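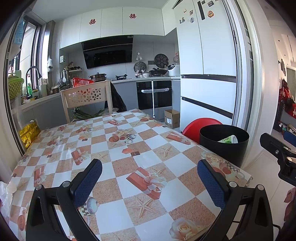 February, 16:20

Hotel rate feed, Kakier properties. Reran the Sasuvia import after Thérèse changed the room-type mapping. 413 listings in, 405 matched. Of the remainder, 2 have no star rating; the rest fail on currency code.

Twin and double rooms at Prodow still collapse into one entry, so the cheaper price shows for both. Kwadwo to check whether the occupancy field is being dropped on our side.

Breakfast flag now reads correctly. City tax still left out of the nightly total.

Cache timeout set to 9 minutes. Old value is in the config comments.

To do: rerun with stay dates that cross a month end.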